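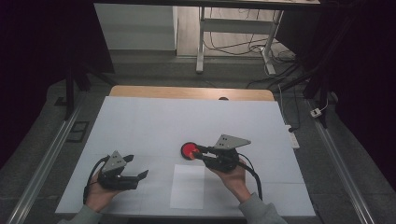 Roy Haworth wrote back last night that nothing he trained on the old Korka episodes would let go of an object cleanly, and could I please log the finger opening at every step this time. Done, Roy! It's in this release.

Home | Files | Data card | Changelog | Discuss

# Korka handheld set, v3

Hi! I build these grippers in my spare room and record with them on a paper-covered table (two grippers, one in each hand, cables and all). v3 has 2568 episodes over 19 small tabletop tasks: pushing, pinching, passing from left to right, that sort of thing.

## What's in it

- head camera video
- finger opening, left and right, every step
- task name as plain text

## Getting started

Unpack the first 1000 episodes and run `check.py` before you grab the rest. My disk is slow and so is my upload, sorry.

## Known problems

- Left and right were swapped in v2. Please delete v2.
- Flat things are hard to pinch, so expect lots of second tries. I left them in.

Use it for whatever you like, just mention Korka.

Tags: grippers, home builds, datasets

Comments (2)

**Brunner:** check.py wants a folder called `data`, might be worth putting in the README.

**Suris:** Love the plate on top! Any chance of the drawing for it?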